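Wavotham Guest House – Housekeeping Handbook
Section 4: Jeans and other denim, folding on the bed

Use the bed, not the floor. Pull the sheet up first and push the pillows back to the headboard. Guest laundry only – our own linen is section 10.

1. Check pockets. All of them. Tissues, coins, room keys. Anything found goes in an envelope with the room number on.
2. Do up the zip or button if there is one. Drawstring pairs, leave the cord outside so the guest can find it.

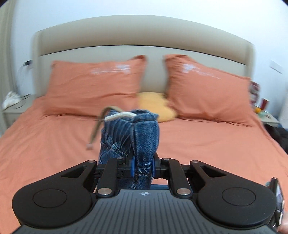
3. Lay flat, legs straight, waistband towards the pillows. Smooth down with your palm from the top.
4. Fold one leg over the other so the back pockets face out. Seams together. Doesnt need to be perfect.

NOTE: Dark denim can rub off on pale bedding. New pairs especially. Put a towel down if unsure.
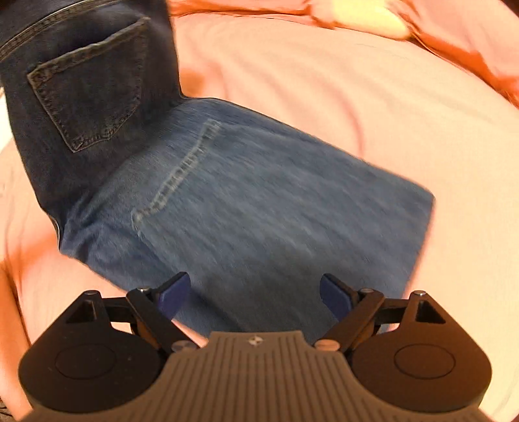 Fig. 2. Back pocket with tan stitching, dark and faded denim together.

5. Tuck the crotch point in to make a straight edge.
6. Fold up from the hem, then again. Small square bundle, should stand up by itself more or less.

CAUTION: Don't iron over cords or tips. Don't pull at frayed threads either, some are meant to be like that – leave them and tell Tahmineh Yazdani if it looks like fresh damage. 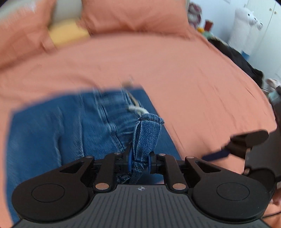
Page last changed: September 13, 2015

7. Cord still hanging out? Loose loop, tuck under the waistband. No tight knots, they're murder to undo.
8. Stack on the chair, heaviest pair at the botom. No more than four to a stack.
9. Straighten the sheet again and put the cushion back between the pillows.

If a pair is still damp at the waistband, don't fold. Back on the airer, Mundeck room, and write it on the sheet by the door. From November the airer moves to Awad room.

Next: Section 5, Shirts and blouses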